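September 2025, bench notes, open day

Writing this up with a cold cup of tea next to me, because if I leave it until tomorrow I'll only remember the parking. We had 138 people through the lab between the morning coffee and the last bus, which is a good deal more than came to the April one, and I think I spoke to every single one of them (my voice certainly says so). The Livent people came early and stayed through lunch, and the group from Maluleke brought a lovely tin of shortbread that was gone before I got back to the kitchen.

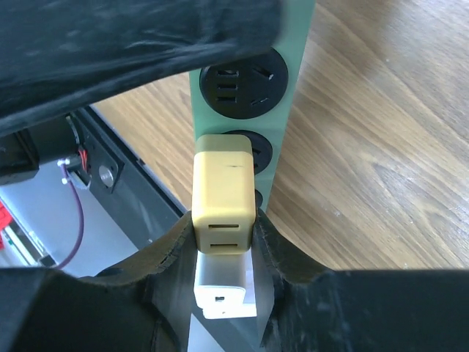 Vusumuzi Pretorius ran the Kernora table for most of the day, and he has a real gift for it. He lets people stand quietly and watch first, and then he asks them what they'd try next. The plug job was the favorite by a mile. Everybody has fought with a power strip behind a couch at some point, so they lean in! One lady from Skumdale wanted to know why we don't use a nice plain block, and I told her to look at how the fingers have to hold a tan and white adapter upright right against the green strip, with the rounded black sockets so close together. She said her husband couldn't do it either.

Things to fix before the next visit. The talk ran 11 minutes over, both times I gave it, and that's on me. We need a second stool for the children, and the sign for the restroom should go at the top of the stairs where people can see it.
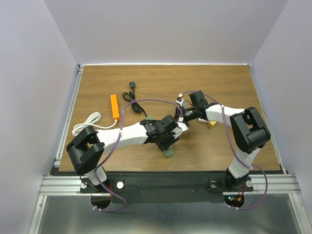 I'd also like a printed sheet with the questions we get over and over, such as what it costs, how long it takes to learn a new job, and whether it could fold shirts. Vusumuzi has offered to draft one and I've promised to read it this time. Guest book is in the drawer under the kettle. Still owe Maluleke their tin.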